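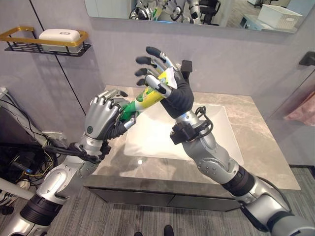
Parri, both hands on the toothpaste, cap end in the left.

Short Stories > Near Future
2 February 2025 | By Inkwell Annie
822 shares | 59 comments

LET GO

The first thing I learned about Parri was that you don't say "good boy" to it, even when it has done something lovely with a tube of toothpaste. I'd said it on my first morning and my supervisor gave me such a look. It was a Westmont machine with Grindov hands, and my job title was Floor Attendant, and Floor Attendants don't praise the equipment.

But I did talk to it. Of course I did! You try standing in a bathroom for eight hours with something that has fingers.

The bathroom was on the ground floor at Mudum, with a proper sink and a proper mirror and nowhere for any water to go, as I found out when I tried to rinse my mug in my first week. Parri's whole life was that sink. Toothpaste out of the cup, toothpaste back in the cup, then the scrubbing brush, then the toothpaste again. We were on run 1,348 when it went wrong, and I know that because I'd just written it on the sheet and was quite pleased with my eights.
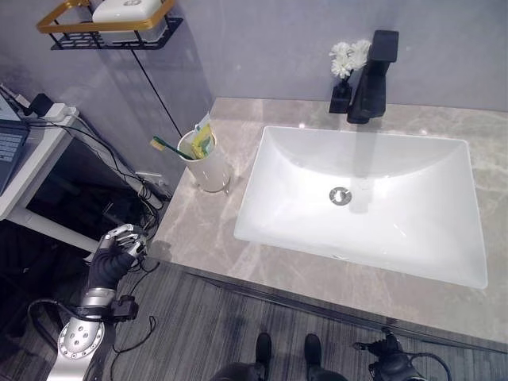

The counter at Mudum, with the toothbrush and toothpaste in the cup.

It had been a good morning up to then. Parri would reach out, think about it (I know, I know, it doesn't think about it), close its fingers and lift. Then it would offer the tube across to the other hand, and the other hand would take it, and the first hand would open. That was the bit everybody came in to see, the handover. Visitors used to go "ooh" at the handover.

On run 1,348 the first hand didn't open.

It was such a small thing. The right hand had the tail of the tube and gave a little tug, and the left hand just kept hold of the cap. Another tug. You'll have seen two children do exactly this with a cracker. I laughed, I'm afraid, and I said, "Come on, Parri, let go," and I leaned in over its arm and put my finger and thumb on the tube to help.

You are not supposed to help. It's on the laminated card, on the door, and in the induction video with the sad music. I had signed for all of it.

The left hand shifted its grip, the way it did when something slipped, and then it had the toothpaste and it had my thumb as well.

It didn't hurt at first. That's what I told the safety man later and he wrote it down as if it was the most interesting thing I'd said. It felt like being held, quite firmly, by someone in a leather glove who had heard some bad news. I said, "Oi." I said, "Parri, that's me." Then it began to hurt.
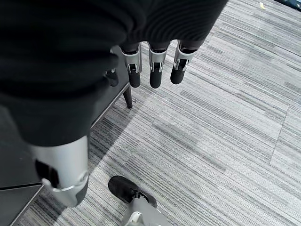
I had the stop button on a lanyard round my neck, so I pressed it with my free hand, and I want you to picture how confident I was. Big red button! Everything went quiet. The arms stopped, the fans wound down, all the little noises I'd stopped noticing weeks ago went off one after another. And the hand stayed shut.

Well, it would. I worked it out standing there with my cheek practically on its shoulder. If you cut the power to a hand that's carrying a glass, you don't want it to drop the glass, so somebody clever at Grindov had made it hold. Somebody clever had thought of glasses.

So there we were. I couldn't reach the phone. I couldn't reach the door. I could see the two of us in the mirror, me bent over with my bottom sticking out and Parri looking calmly at the tap, and I started to sing, because I couldn't think what else to do and I didn't want to cry in front of it. I did most of a Christmas album. It was February.

The woman from the office next door came in to complain about the singing. She took one look, said a word I'd never heard her say, and went for the engineer, who came running with a hex key in his teeth. There was a release on the back of the hand, under a cover, under a cable. It took him 2 goes to find it. The fingers came open one by one and the toothpaste fell in the sink.

Nothing broken. My thumb went the colour of a plum and I was given a form and a biscuit.

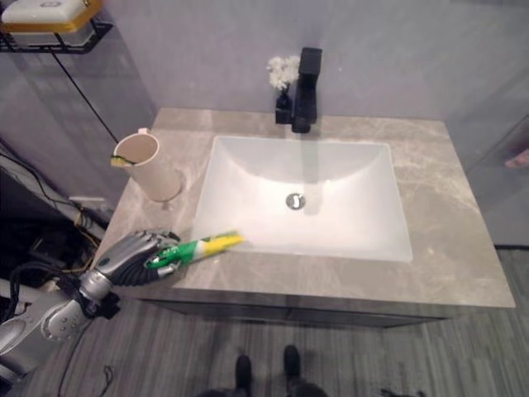

They found the fault the same week -- a sensor in the left palm had been reading "nearly holding it" when it was holding it perfectly well, so it kept squeezing, just to be sure. It had been doing it for days. You could see it in the logs if you knew where to look, a bit more pressure every morning. The engineer showed me the line on his screen creeping up and up, and I said it looked like my blood pressure, and he said it wasn't funny, and then he laughed.

They moved the release to the outside of the hand and painted it orange. They also added my accident to the induction video, with an actress, who is much younger than me and doesn't sing.

I was offered a transfer to Parcels. I thought about it over a weekend, with my thumb in a bag of peas, and I said no thank you, I'd stay with the sink. My first day back the supervisor stood with me for the whole of the morning. Parri picked up the toothpaste. It passed it across. The left hand opened, nice and wide, and I had both of mine in my pockets.

"Good boy," said the supervisor, ever so quietly.

I wrote the number on the sheet.

Filed under: robots, work, slightly gruesome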